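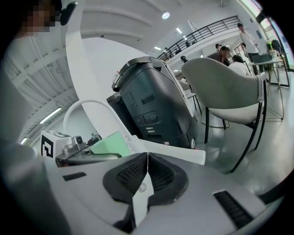

Finger pads that close a little and then creep back open are one of my favorite faults to chase, partly because the cause is almost never where you look first. Mine started in May. The gripper would shut, hold for a moment, and let a part slide out as if it had lost interest. I blamed the software for a whole evening. Then I looked hard at the pads themselves: black, with a raised rim around a finely textured mesh, meeting along one thin seam. That seam is the best diagnostic tool you own! Learn to read it and you can skip half of the usual guesswork.

What follows is the routine I use now on our Stenard hand grippers. It should carry over to most two-finger designs with replaceable pads.

Before you start

Power the tool down and pull the battery or unplug the supply. Do this even if you only mean to "have a quick look." The fault we're after is a grip force fault, and a gripper with a confused force reading can close much harder than you asked it to. Treasa Daly got a bruised fingertip from ours while the control screen was cheerfully reporting zero.

You'll need:
a small flashlight
plain printer paper
a lint-free cloth and isopropyl alcohol
the hex key that fits your pad screws
a notebook

Step 1. Read the seam

Close the fingers by hand, slowly. Hold the flashlight behind them and look along the seam from the front. An even line, or no light at all, is fine. A wedge of light that's wider at the top means the pads are toeing out, and that was our problem. Wider at the bottom usually means dirt under a pad or a screw that has backed off.

Step 2. The paper test

Cut 2 strips of paper, one for the top of the seam and one for the bottom. Close the fingers on both and tug each strip gently. They should resist about the same. If one slips free and the other tears, write down which, and don't touch any adjustment yet. (I know. I always want to turn something too.)

Step 3. Clean before you adjust

Wipe the mesh and then the inside of the rim, where grit likes to pack in. Take the pads off and wipe the seats behind them as well. Let everything dry completely and repeat the paper test. Lurdes Quintela cured one of ours at this step with no parts at all, and she has been insufferable ever since.

Step 4. Refit the pads

Start all the screws loosely, close the fingers so the pads settle against each other, and only then tighten, a little at a time, going back and forth between sides. Tightening one pad fully before the other is how I caused my fault in the first place.

Step 5. Zero the force reading

Restore power with the fingers open and nothing between them. Keep your hands clear. On our controller, the raw value with no load should be under 1,000. Mine said 3,146, so the software believed it was already gripping something and eased off. Run the zero routine from the service menu, then open and close 6 times and check that the value returns to the same place.

If it drifts upward on every cycle, stop there. Drift points to the sensor or its cable, and no amount of zeroing will fix it. Tag the tool and keep it away from anyone's hands until the part is replaced.

Step 6. Try a real grip

Use something light and soft, like a foam block. Keep it low over a table and hold for a full minute. Then repeat with whatever you normally pick up, and write the no-load value in the notebook so you have something to compare with next time.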